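Can a machine do my refill chores yet, or do I keep paying my nephew?

Posted by Grerero, 4/27/18

I run a small bulk foods counter and my life is refilling things. Jars get topped up, lids go on, cups go under the thing and away from the thing. I have read more than 1000 articles saying robots will take this job off my hands and I would like to know when, so I can put out a cake.

The dispenser type I have in mind has recessed bays in the front, each with a curved flap inside. I push flaps all day.

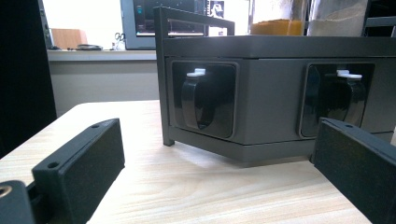
Two bays, a black flap in each.

My nephew does it for lunch money and complains. Would a machine do it for less lunch and less complaining? Budget is not large. Be gentle.

3 replies

Remigiusz Brzozowska
Short version: parts of it. I spent years keeping packing lines running, and a machine will do the same push in the same spot until the building falls down. The trouble starts when the cup is an inch left of where it was yesterday. Your nephew moves his hand without thinking, and a fixed arm hits air and reports a successful day.

So split the job up. Pushing a flap is a fair bet. Setting a cup under a spout is fine if you make a stop for it to sit against. Putting lids on is where I would expect to lose money, as a lid that is slightly crooked feels a lot like a lid that is on. Look at a plain tabletop with two lidded cups standing in front of a tray with three white knobs and ask which part you would trust to a machine with your eyes shut. I get as far as nudging a cup.
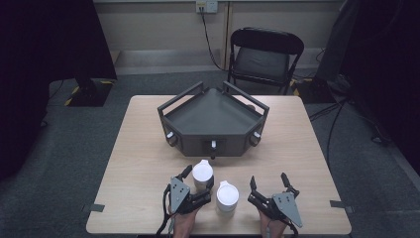
What I would try first

Tape an outline on the counter and make your nephew put every cup inside it for a week. If he can't, no machine you can afford will either. After that, price the flap pushing by itself and leave the jars to people. Wiping up spilled lentils is its own branch of science and I would not wait for it.

Rampersad
no. my vacuum robot has been under the couch since May

Clerosow
Agree with the tape idea. We did it at our shop and went from 42 spills a month to a number I am willing to say out loud. We never did buy the robot. Also pay the kid, lunch money is not a wage.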